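Student Project Reports | Local and Family History
June 19, 2018
By Kaiwen Hou and Chie Kawaguchi

Lives Recorded in Susthorpe: A Study of Parish Obituaries and Family Recollections

Introduction

This report presents the results of a two-term project on how the lives of ordinary residents of Susthorpe were written down after their deaths. The project was carried out under the supervision of Carol Holroyd as part of the local history course. Its purpose was to compare the short obituaries printed in the parish newsletter with the longer recollections kept by families, and to consider what each kind of record preserves and what it leaves out.

The parish newsletter has carried death notices since it was founded. Most were written by relatives and edited lightly before printing. A smaller number were prepared by the newsletter's editor from notes supplied by the family. In both cases the writers followed a recognizable pattern – birth, parents, schooling, work, marriage, children, church or club membership, and final illness. The pattern was never set down as a rule, and the editor's correspondence does not mention one.

Sources and Method

The newsletter archive contains 1227 death notices. Reading every notice in full was not possible in the time available, and 60 were selected for close study. The selection was made by drawing slips, after notices of fewer than three sentences had been set aside. Each notice was transcribed by one author and checked by the other.

Families connected with the selected notices were then contacted by letter. Replies were received from 41 families, and 2 of these agreed to lend us unpublished memoirs. The remaining families answered a written questionnaire or spoke to us in person. Hakim Harahap assisted with the interviews and prepared the consent forms.

We did not attempt to verify every date. Where a notice and a family account disagreed, both versions were recorded and the difference was noted. The names of living persons have been omitted from this report, except where permission was given.

Findings: Schooling and Work

Schooling is mentioned in most of the notices but is rarely described. A typical notice gives the name of the school and the age at leaving. Family accounts give more attention to the reasons for leaving, which included farm work, the illness of a parent, and the cost of boarding in town. One respondent explained that her mother had been offered a place at a teacher training college and had turned it down in September of the same year, after her father's accident. The printed notice states only that she "completed her education locally."

Work is treated differently for men and women. Men's employers are nearly always named. The Hoten mill appears often, as does the Donati bakery, which employed several members of the same families over three generations. Women who worked at the bakery before marriage were less likely to have the fact recorded, although their children often remembered it. In one family the mother's bakery apron was kept in a drawer with her marriage certificate, and both were shown to us during the interview.

Findings: Migration

Susthorpe received a number of families from Central Europe and from Italy. Notices for these residents usually name the country of birth and then pass directly to arrival in the town. The journey itself is seldom mentioned. Kálmán Antal, whose grandfather is the subject of one of the notices studied, allowed us to read a memoir of 19 handwritten pages. Most of it concerns the months before the family reached Susthorpe, a period covered in the notice by the words "after the war."

The second memoir came from the Flevometti family and is arranged by house. The writer describes each place she lived, who slept in which room, and what could be seen from the kitchen. It gives almost no dates. We found it difficult to compare with the printed notice, but it proved the richest source in the study for daily life.

Findings: Leisure and Character

Hobbies and interests are usually placed near the end of a notice. Gardening, cards, sports, and reading are the most common. Families were able to add a good deal here, including the titles of favorite books, the names of card partners, and long-running disagreements over the rules. 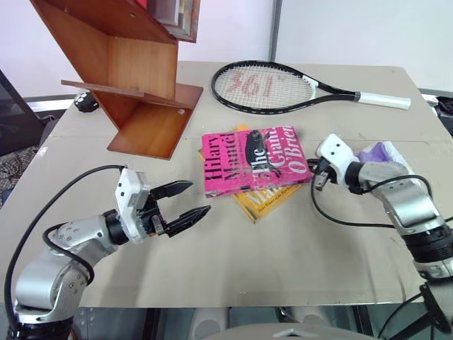
Figure 1. Tennis racket and books, including The Giant, O'Brien by Hilary Mantel.

Statements about character tend to be general. The words "kind," "hardworking," and "devoted" recur throughout the sample. In interviews, relatives were more willing to describe a person as stubborn, shy, or quick to anger, and they generally did so with affection. Several asked that these remarks be left out of our transcripts, and we have respected their wishes.

Limitations

The sample favors families who still live in or near Susthorpe. Residents without surviving relatives are represented only by their notices. The interviews were also conducted in English, and two respondents said that they would have spoken more freely in another language.

Further Work

The transcripts and questionnaires have been deposited with the school library. The authors recommend that the notices set aside for their short length be examined next, with attention to whether the newsletter shortened them before printing. Ms. Holroyd has agreed to hold the correspondence files until a suitable place is found for them.

Last updated by the Local History Department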